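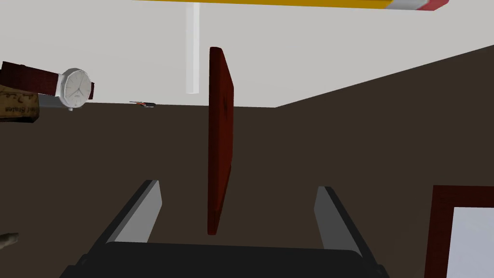
腕部视角下的抓取前检查，是 Fleltberg 仿真包里我们被问得最多的一块，所以这一章写得比别的章长一些，请您泡杯茶慢慢看。Mac Suibhne 检查法要回答的问题说起来很朴素：夹爪还张着、什么都没碰到的时候，单凭腕部这一路画面，能不能判断目标已经落在两指之间的通道上？像开头这样的画面，我们在内部叫作“候抓帧”：两指张得很开，深红色的窄长目标立在空当的正上方，看起来对得很好，可是画面顶上又横着一支大得出奇的铅笔，左边还有一块手表。人一眼就知道该去夹哪一个，检查模块可未必，它很容易被又大又亮的东西带走。这一章就是教您怎么搭这样的场景，怎么跑检查，跑完以后怎么读结果，以及怎么避开我们自己踩过的那些坑。

本章修订于 2019-06-13。如果您手上的安装包是八月以后拿到的，菜单文字可能和这里略有出入，步骤的先后没有变。

开始之前

您需要已经装好 Fleltberg 主程序，并且按照安装一章完成了手臂模型和平行夹爪模型的载入。场景物件由 Ritport 物件库提供，安装时如果选了“精简安装”，Ritport 是不会自动装上的，请回到安装程序里补选。评测用的场景集叫 Wornby，它跟物件库分开存放，下载页上也是分开的两个条目，请都下载下来。

您不需要真机。整章的操作都在仿真里完成，用一台普通的工作站就可以，只是批量渲染的时候风扇会响一阵子，这很正常，不必担心。

注意：请不要把 Wornby 的文件夹放到带空格或者带中文的路径下面。老版本的读取程序遇到这样的路径会安安静静地跳过，不报错，最后给您一张空表。我们为这件事回过太多邮件了，所以写在最前面。

一、搭建候抓场景

1. 打开 Fleltberg，在“场景”菜单里选择“新建桌面场景”。默认会给您一张桌子和一面墙。桌面颜色建议先用深色，墙面先用白色，等整套流程跑通了再去换别的搭配。

2. 在右侧的物件栏里切换到 Ritport，选一件窄而高的物体作为目标，拖到桌面中央，让它以窄边着地立起来。书、木板一类的形状都合适。如果放下去就倒，请打开物件属性里的“初始静置”，让物理引擎先安顿一会儿，再重新扶正。

3. 在目标上点右键，选择“设为目标”。名称栏里会出现一个小旗子标记。一个场景只能有一个目标，您若是给第二件物体也设了目标，前一件的标记会自动取消，界面上不会提醒，请自己留心。

4. 添加干扰物。我们的建议是大小、远近、材质都要拉开差别：既放一些离相机很近、在画面里显得很大的东西，也放一些远处的、小到几乎认不出来的东西。手表、相框这类日常物件很好用，它们有反光的表壳，有清楚的直角边，正好拿来考验检查模块。

5. 至少让一件干扰物只露出一部分。被画面边缘截去一块的相框，比完整摆在正中间的相框难认得多，而真实的腕部画面里，这样的残缺几乎处处都是。初学的朋友常常舍不得把物件摆到边上，总想让每件东西都整整齐齐地露全，请您狠一狠心。

6. 如果想加入带文字的物件，也可以。软木色的小块上写几行手写体，就能看出模块有没有被笔画一类的细纹理吸引。请记住，检查法本身不读字，字在这里只是纹理，写什么内容都不影响评分。

7. 把场景存盘。文件名随您喜欢，我们习惯在名字里写上目标的形状和干扰物的主要特点，过几个月再翻出来的时候会感谢当初的自己。

提示：远处的小物件常常只有很少的像素，连我们自己也说不准它是工具还是笔。这样的物件照样保留，标注时在类别一栏填“未定”即可，不要勉强猜一个名字。勉强猜出来的名字会混进统计表里，日后很难再挑出来。

二、调整腕部相机和夹爪

1. 在“机器人”面板里选中夹爪，把开度拖到最大。Mac Suibhne 检查法默认从全开状态起步，开度太小的时候，两指的内侧面会挡住大半个通道，得出来的分数没有什么可比性。

2. 切换到腕部相机视图。两根手指应当从画面下方伸上来，左右大致对称，指尖都要看得见。如果只看得见一根手指，多半是相机支架的朝向反了，请在安装参数里把它翻转过来。

3. 夹爪的底座被画面下缘截去一部分，这是允许的，我们自己用的设置也是这样。但请确认指尖没有被截掉。检查法要用两个指尖的位置来画通道，少了任何一个，程序都会报“通道无法建立”。

4. 微调手臂姿态，让相机略微倾斜。桌面和墙的交界线这时会在一侧斜起来，看着有一点别扭，可是这样的画面更接近手臂真正伸出去时的样子。我们早期的场景全都摆得横平竖直，模块学得很漂亮，换到倾斜的画面上就迷糊了，后来只好重新渲染，整整耽误了一轮实验。

5. 点击“锁定姿态”。锁定以后再移动物件，相机不会跟着动。

警告：锁定姿态之前，请先在侧视图里看一眼夹爪和物件有没有穿插。在腕部视图里，离镜头很近的物件可能显得像悬在画面顶上，您没办法单从这一个角度判断它到底离手臂有多远。如果夹爪模型已经插进了某件物体，物理引擎一启动，那件物体会猛地弹出去，顺便把您辛辛苦苦摆好的场景撞得七零八落。请养成先存盘、后启动的习惯。

三、运行检查

1. 在“分析”菜单里选择“Mac Suibhne 抓取前检查”。第一次运行时程序会载入模型，进度条走得比较慢，中间还会停一停，请耐心等它走完，不要反复点击。

2. 在弹出的窗口里选择输入。调试单个场景时选“当前视图”，批量评测时选“场景集”，再指向 Wornby 所在的文件夹。

3. 确认“遍数”一栏填的是 2。第一遍找出通道，也就是两指之间那块空当沿着伸出方向延长出去的区域；第二遍在通道里面找候选物体，并给每个候选打分。有的用户为了省时间改成单遍，这样程序会跳过通道，直接在整幅画面里找最醒目的东西，横在上方的大铅笔或者角落里的相框就很容易被当成目标，结果自然不好看。

4. 勾选“允许弃答”。勾上以后，模块在拿不准的时候会输出“不确定”，不会硬选一个。做研究时我们强烈建议勾选，弃答的场景往往是最值得看的。

5. 点击“开始”。单个场景很快就有结果；整个场景集要跑得久一些，可以先去做别的事情，程序跑完会响一声。

6. 跑完后点“导出”，程序会生成一张汇总表和一个叠加图文件夹。叠加图上，通道用半透明的色带标出，得分最高的候选会描上一圈轮廓。

注意：检查过程中夹爪始终不动。有用户来信说“点了开始，夹爪怎么没有去夹”，还以为程序卡住了。检查法只判断对不对得上，合拢和提起属于后面“执行抓取”一章的内容，请到那一章去看。

四、怎么读结果

汇总表每一行对应一个场景，最要紧的是“判定”“得分”和“对照”这三列。“判定”写的是模块选中的物件，“得分”是它对这个选择的把握，“对照”是拿判定跟您在第一节里设的目标比一比，相同就记为一致。读表的时候请不要只盯着一致的那些行，顺手按得分排个序，把得分高却不一致的行挑到前面来，那里面藏着的问题最有意思。

为了让您心里有个底，我们把自己这边的结果也写在这里。在 Wornby 的 389 个场景上，按本章的默认设置运行，判定与目标一致的有 321 个，弃答的将近 60 个，余下的是判错的。您用同样的设置跑出来的数字应当和我们的非常接近；如果差得很远，请先翻到下一节对照着排查，不必急着怀疑自己的机器。

弃答的场景我们逐个看过。很多都有一个共同点：目标又窄又高，转到只剩一条侧棱对着相机，亮面和暗面挨在一起，模块把它看成了两件东西，两边分数差不多，于是谁也不肯选。开头那样的目标就有一点这个意思，一侧的面稍亮，另一侧的边发暗，好在亮面还算宽，模块有足够的地方可以下判断。若是把它再转过去一些，情形就难说了，您不妨自己试着转一转，看得分怎么往下掉，这个小练习我们每次给新同事讲课都会做。

判错的场景则多半跟纵深有关。腕部画面是平的，两指之间的空当往上延长，既可能穿过桌上的目标，也可能穿过目标后面的什么东西。背景里若有一根细细的竖杆，偏巧又紧挨着目标的上端，通道就有可能把竖杆也收进来。杆子颜色浅、墙也是白的时候问题不大，换成深色杆子就要小心。我们目前的办法是给每个候选加一项“与桌面接触”的得分，从桌沿后面伸出来的东西会因此吃一点亏。这个办法谈不上漂亮，我们也还在想更好的，您若有主意，欢迎写信来。

提示：请不要把这里的“一致”理解成“抓得起来”。位置对上了，合拢时照样可能打滑，也可能把目标推倒，窄而高的物体尤其容易倒。检查法对这些一概不做保证。

五、常见问题与处理

汇总表是空的。
请先检查路径里有没有空格或中文，再检查 Wornby 是否解压完整。解压到一半磁盘满了的情况我们也遇到过，文件夹看上去都在，里面的场景却读不出来。

报“通道无法建立”。
说明程序没有找到两个指尖。请回到第二节，确认开度已经拖到最大，指尖没有被画面截去。另外，如果您换过手指的外观，也请看一看内侧面和外框的颜色是不是太接近了。我们的默认手指是浅灰内侧配黑色外缘，反差明显，程序靠这条分界来定手指的方向；全黑的手指在深色桌面前几乎融成一片，定位会很吃力。

每次运行的得分都有一点不同。
这是渲染噪声造成的，差别很小的话可以不理会。要求完全可重复时，请在“渲染”面板里勾选“固定随机种子”，渲染速度会慢一些。

模块总是选中离镜头最近的物件。
请看一看遍数是不是被改过。改回来以后仍然如此，可以在高级设置里调低“尺度偏好”，一次只调一小格，调完重新跑一遍场景集再看。把它一下子拉到底，模块又会反过来偏爱远处的小东西，这种来回摇摆的苦头我们吃过。

光照太均匀，阴影看不清。
默认光照就是柔和而均匀的，为的是让初次运行的结果容易比较。需要更接近实际桌面的效果，可以在“光源”里加一盏侧灯，但请给这一批结果另建一个文件夹，不要和默认光照的结果混放在一起。

表盘朝向一转，结果就变了。
带指针和反光外壳的物件对角度比较敏感，这是已知的现象。如果手表恰好落在通道边上，请多摆几个朝向各跑一次，把结果都留下来，不要只挑好看的那一次写进报告。

六、把您自己的场景加进场景集

1. 按第一节和第二节搭好场景、锁好姿态，存到一个单独的文件夹里。

2. 为每个场景填写说明卡。说明卡里要写目标是哪一件、哪些干扰物只露出一部分、哪些物件的类别填了“未定”。字数不限，写得啰嗦一点没关系，像我们这样啰嗦都可以。

3. 在“场景集”菜单里选择“合并到副本”。程序会先复制一份 Wornby，再把您的场景放进副本里，原来的场景集保持不动。

4. 重新运行第三节的检查，输入选择刚才的副本。

5. 写报告时请把原场景集的结果和您新增场景的结果分开列出，并注明遍数、光照和是否允许弃答。这样别人拿到您的表，才能和自己的放在一起看。

警告：请勿直接改动 Wornby 原文件夹里的场景，连挪动一件小物件也不要。程序在读取时会核对校验值，核对不上的场景会被剔除，您的总数就会跟我们的对不上。若是不小心改动了，删掉整个文件夹重新下载是最省事的办法。

下一章讲“执行抓取”，会从一份已经通过检查的候抓场景开始。请把本章存下的场景文件留好，到时候直接打开就能接着用。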